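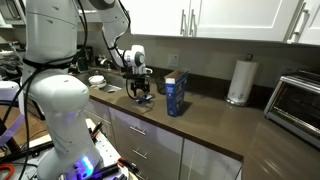
Polished brown stone counter with the sink at the left and the toaster oven at the far right.

Counter care: polished stone around sinks and small appliances

The April 26, 2022 issue of this newsletter goes to all 106 units at Etgate, including the 17 in the Mokholm wing that still have their original laminate. Laminate units can skip this item. For everyone else, the notes below replace the one-page sheet that was left in kitchen drawers at handover, which recommended a spray cleaner that should not be used on stone.

What the counter is

The counters are natural stone with a polished face, supplied through Zovine and sealed on site. The polish and the sealer are separate things. Polish is a mechanical finish, ground in with progressively finer abrasive, and it gives the surface its reflection. The sealer sits in the pores below the polish and slows the absorption of water and oil. A counter can look glossy and be completely unsealed, so shine is no guide to the condition of the sealer.

On a brown stone the first signs of wear are easy to miss. Look along the surface at a low angle toward a light. Reflections on a sound counter usually run in soft streaks. A dull patch with a defined outline is generally either residue or etching. Residue comes off with warm water and a drop of dish soap. Etching stays, and needs repolishing.

Daily cleaning

Warm water, a small amount of neutral dish soap, a soft cloth. Wipe, rinse the cloth, wipe again, dry. The second wipe matters more than the first, as most of the cloudy film reported to the office is soap that was never rinsed off. Do not use vinegar, lemon, bathroom descaler, scouring powder or the green side of a sponge. Glass cleaner containing ammonia is also out.

Cardboard packaging can be left standing on a dry counter for as long as you like. On a damp counter the bottom edge wicks up water and may leave dye behind, particularly with dark printed boxes. Dry the spot first. If a color mark does appear, put a white cloth dampened with 3 percent hydrogen peroxide over it for ten minutes, rinse, and repeat once. Test on a hidden area beforehand.

Around the sink

The strip behind the faucet collects more water than any other part of the counter and gets wiped least. Hard water dries there as a white crust. Fresh crust lifts with a plastic scraper held nearly flat. Old crust may need several rounds of a wet cloth laid over it for half an hour at a time. Descaler is safe on the chrome of most faucets but will etch certain stones on contact, so unscrew the aerator and treat it in a cup, away from the counter.

Bowls stacked in the sink do no harm to the steel. Stacks standing on the counter next to it trap a ring of water under the foot of the lowest bowl. Bottles and containers kept beside the faucet do the same and should be lifted and dried under once a week.

The joint between sink and stone is silicone. If it is black, peeling or soft, put in a maintenance request and do not cover it with new sealant. New silicone does not bond to old.

Paper towel holders

Freestanding holders with a metal base are fine on stone provided the underside has a pad. Check it. Where the pad has gone, four adhesive felt dots will do in a dry location; near the sink use clear silicone bumpers, as felt holds water. Chrome plating that has worn through can leave a rust ring, and rust in stone is slow work to remove.

Toaster ovens

Leave clearance at both sides, at the back and above, following the manual for the particular model. Stone tolerates a warm appliance, but the sealer ages faster under one, and a seam close to the heat can open over time. A heat-resistant mat under the feet is enough. Pull the oven forward once a month with the plug out and the body cold, and clear the crumbs behind it. Lift it – dragging a foot with grit under it scratches the polish.

Do not set a hot tray straight from the oven onto the counter. The handover sheet gave 100 degrees Celsius as a safe contact temperature without saying for how long, and we have withdrawn that figure.

Water test and resealing

Put a tablespoon of water on the counter near the sink and leave it for 15 minutes. Wipe it off. If the stone underneath has darkened, the sealer is due for renewal. Run the same test once in the middle of the counter, away from any water source, and note both results.

Tiedemann, our maintenance contractor, resealed 92 counters last November. Units missed in that round can be booked through the office by the usual form. Clear the counter completely the evening before, including small appliances and anything standing behind them, and leave it dry overnight. The sealer takes two hours to apply and buff. Keep water off for 24 hours afterward and use only a dry cloth on the second day.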